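Sumero fans think they cracked the code. I'm not so sure

09/09/2026

14 comments | 200 shares

So my phone would not stop buzzing last night, and it was all because of a scarf. Syafiqah Menon put up a selfie from the set of Ullora, wearing a green scarf with a tiny bird stitched in the corner, and within the hour half of the Sumero fan boards had decided she's the one playing the Night Warden in season 3.

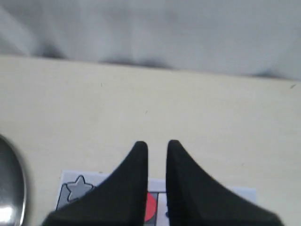
If you missed the first two seasons, the Warden is never seen without a green scarf. There's a bird on his ring too, so I get why people lost it! But Ullora is a completely different show, and it has been filming since June. She could have just been cold.

Then somebody noticed that Menon had liked 2 posts from the Dileck costume shop, which dresses the Sumero cast — and off we went again. I read 11 pages of comments (don't judge me) and the best theory was that the bird is a map.

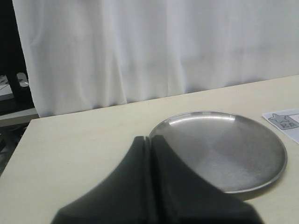
Menon finally answered one fan this morning. "My aunt made it," she wrote, with a laughing face. Her co-star Sutanto replied with a single bird emoji, so thanks for that, I guess. The studio hasn't said a word about casting, and I'll post when it does.

Related
Sumero season 2 finale: your angriest comments
Ullora adds a new villain
Inside the Dileck costume sale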